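Heat Retention in Canteen Serving Trays During the Lunch Period

Group report, Food Service Technology, second year
Anjana Wijesinghe, Anas Ezzat, Dilani Chowdhury
Submitted Oct 14, 2026
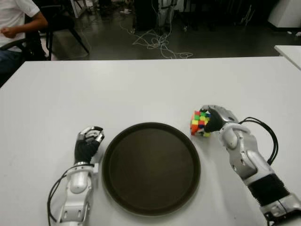

1. Background

The canteen at Clindach serves hot food from a single counter. Diners collect a plate, place it on a tray and queue to pay before sitting down. Complaints about lukewarm food were recorded in the canteen comments book throughout August, mostly concerning rice dishes and anything served with a thin sauce. The kitchen had already checked the temperature of the food at the counter and found it acceptable. The loss was therefore assumed to take place between the counter and the table.

The aim of the project was to find out how much of that loss depends on the tray and how much on the plate, the portion and the waiting time. Sabina Wanigasekara supervised the work and arranged access to the kitchen outside serving hours.

2. Method

Three tray types were compared: a moulded plastic tray, a cork-faced tray and a thin steel tray. All were left in the dining room overnight so that they began each run at room temperature. Plates were taken either from the unheated rack or from the plate warmer.

Each plate was loaded with 200 g of boiled rice, levelled with the back of a spoon. A probe was pushed into the middle of the portion and a second was taped to the underside of the plate. Readings were taken every 2 minutes for 14 minutes, the longest wait noted during our queue survey. Runs in which the upper probe touched the plate were discarded and repeated.

The dining room windows were kept shut. The extractor fan could not be switched off from our side of the counter, so it ran throughout. Its effect was not measured.

3. Queue survey

Waiting times were noted at the till over one week of lunches, giving 367 usable entries. An entry was counted as usable if both the time of serving and the time of payment had been written down. Most diners paid quickly. The long waits were clustered just after the hour, when teaching groups arrive together.

4. Results

The plate had a larger effect than the tray. Rice on a plate from the unheated rack cooled quickly at first and then more slowly, which fits heat passing into the cold plate during the early part of the run. With a warmed plate this early drop was much smaller on all three trays.

Differences between trays were small. The steel tray gave the fastest cooling at the underside of the plate, but the centre of the portion was hardly affected. Plastic and cork could not be told apart within the spread of our repeats.

Covering the plate with an upturned bowl was tried at the end of the project, on the plastic tray only. It slowed cooling more than any change of tray. It also left water on the surface of the rice, and Anas noted a softer texture at the edges.

5. Sources of error

The probes came from two different sets and did not agree exactly in the ice-water check. A correction was applied to the older set. Portions were weighed but their depth varied slightly, and a shallow portion will cool faster. Only rice was tested, so the findings should not be applied to soups or fried food without further runs.

6. Recommendations

The plate warmer should be in use for the whole of lunch. At present it is switched on when the first batch is ready, and the lower plates are still cold when they reach the counter. A second payment point just after the hour would shorten the longest waits. We see no case for replacing the trays on grounds of heat retention.

Further work could repeat the covered runs using a vented lid.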